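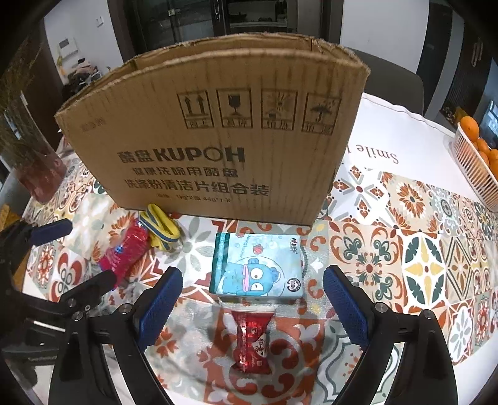 Pads for hand-held grippers: blue textured rubber or plain silicone?
8 posts

dunmore_k
Setting up a second pair of hand-held grippers and I have to pick pads. The choices are the blue textured rubber from Trivgate or the smooth silicone from Curach. Job is picking up shiny snack packs and putting them in a cardboard box. Anyone run both?

pelletbin
Both, for nearly 46 hours each. Textured holds crinkly wrappers better. Smooth slid off whenever the pack was puffed up with air.

ratchet46
Had the opposite result. Texture only touches at the high spots, and on a wrapper that's already creased you lose contact. Smooth was fine once I wiped the pads.

pelletbin
How often were you wiping?

ratchet46
Every 4 picks.

pelletbin
I'm not doing that 4,000 times.

moss_lane
Check screw torque on the finger linkages before blaming pads. One of mine had worked loose and the tips no longer met square. Also, tissue packs are a harder test than snacks. They squash and then spring back.

dunmore_k
Thanks. Ordering the textured ones and one set of smooth for the tissue packs. Will post drop counts in December.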